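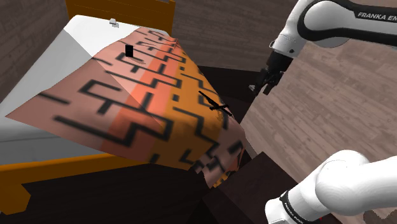 Forest Operations 2, Session 4
Trails, brush mats and soft ground
Instructor: Leen Hijazi
Field day: Thu 2 September, Skonard tract, meet at the lower landing

Last time we finished with felling patterns and where the harvester leaves its piles. Today we follow the wood out of the stand, and I love this part of the course! A forwarder trail looks like the dullest thing in the forest until you start reading it, and then you can't stop. You can walk a trail weeks after the crew has moved on and tell where the operator was in a hurry, where the ground went soft, and where somebody made a really smart decision with a handful of tops.

1. What a loaded machine does to soil

Soil is mineral grains, organic matter, water and air. The spaces between the grains are what roots and water use, and a heavy machine squeezes those spaces shut. Most of the damage comes on the first few passes. By the time you can see a deep rut, the compaction below it has been there for a while.

Three terms that get mixed up every year on the quiz, so please sort them out now:

Compaction: the soil is packed tighter. It may hardly show on the surface.
Rutting: the soil has been pushed down and sideways, and you can see it. Wet soil ruts easily.
Puddling: the soil has been churned into a smear with its structure gone. Water sits on top of it instead of soaking in.

A dry sandy trail can be compacted with no ruts at all. A saturated clay trail can be rutted and puddled after one trip. The same machine with the same load gives you two completely different mornings.

2. Testing the ground without fancy tools

Walk it first. Take a steel probe if you have one (a length of rod with a T-handle is fine) and push it in at regular steps along the flag line. You're feeling for change: where does it suddenly go in easily? Flag that spot.

Then the hand test. Dig down a few inches, take a lump of soil and squeeze it.
- Crumbles when you open your hand: good to go.
- Holds a ball but breaks when you poke it: go, with a mat.
- Rolls out into a thin ribbon, or water comes out between your fingers: stay off, or move the trail.

Look at the plants too. Rushes, sedges and sphagnum are telling you something, and they tell you in a dry August just as clearly as in a wet spring. I get very excited about sedges and I won't apologize for it.

3. Laying out the trail

Start from the landing and think about where the load is heaviest. The stretch closest to the landing carries every single load, so it goes on your best ground, even if that makes the route longer. The far ends of the branches may only see one or two passes and can cross weaker spots.

Our working example is the Wallby block. The main trail is 3,000 feet from the landing to the back line, with five branches. On the first draft of the map the main trail ran straight across a seep 300 feet out from the landing. Every load in the block would have crossed it! The revised route swings uphill around the seep and adds 500 feet. Students always flinch at that, so work it through: what does the extra travel cost per load, and what does a day of pulling out a stuck forwarder cost? Bring your answer to the field day.

Other layout points:
- Run trails straight up and down a slope where you can. Side slopes load the lower wheels and tip the machine.
- Make curves wide. Tight turns shear the surface and scuff the bark off your best crop trees.
- Keep a rub tree on the inside of a bend and take it out last.
- Cross streams at a right angle, on a temporary bridge, with dry approaches on both banks.

4. Brush mats

A brush mat spreads the load, keeps the tires or tracks off bare soil and protects roots near the surface. The harvester builds it by processing each stem in front of the machine so that limbs and tops fall on the trail. It costs almost nothing if the operator is thinking about it from the first tree, and it costs a lot if you have to haul brush in later.

What makes a good mat: fresh green material, laid crosswise, thickest at the weak spots you flagged. Spruce and fir are wonderful. Hardwood tops are springier and take more arranging. Old brittle brush snaps on the first pass and is gone.

Mats wear out. Check after every few loads and top up before the soil shows through. If mud is pumping up between the limbs, the mat is finished, and so is that stretch until it's rebuilt or it dries.

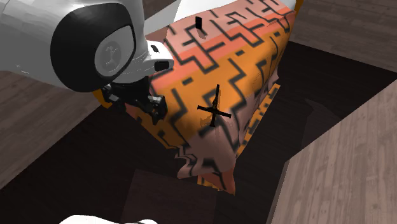

Simulated robot arm above a draped cloth.

5. Tracks, chains and load size

Band tracks over the bogie wheels give a bigger footprint. Wide-plate tracks float well on peat but slide on rock and steep ground. Narrow, aggressive plates climb beautifully and will chew up a soft trail. Pick for the block in front of you.

The cheapest adjustment is the load itself. On the Peñalver job, which we'll go through with slides next week, the crew cut to 50 percent loads for the last wet branch and finished it with no ruts worth measuring. More trips, yes, but lighter ones over a mat they kept feeding. Compare the Kireck block next door: full loads, same week, same soil type. You'll see the difference in the trail profiles, and I think you'll be as impressed as I was.

6. When to stop

Decide the stopping point before the job starts and write it on the map. Our class rule is a rut deeper than the mineral soil line over a full machine length. At that point the machine parks and you choose: rebuild the mat, reroute, lighten the load, or wait. Waiting for frost is a perfectly respectable plan. A branch left until December can be the easiest one in the whole block.

Anything that channels water toward a stream is a stop right away, whatever its depth. Put in a water bar or a brush dam before you do anything else.

For the field day

Boots, hard hat, high-vis vest, notebook that can stand rain. Probes are in the truck, one per pair. Each pair walks one branch, flags the weak spots, and sketches a revised route with landing, stream crossings and mat sections marked. Use the hand test at every flag and write down the result beside it.

Reading before then: the chapter on ground conditions, plus the trail profile sheets for Peñalver and Kireck. Sheets go back in the folder by the door when you're done with them.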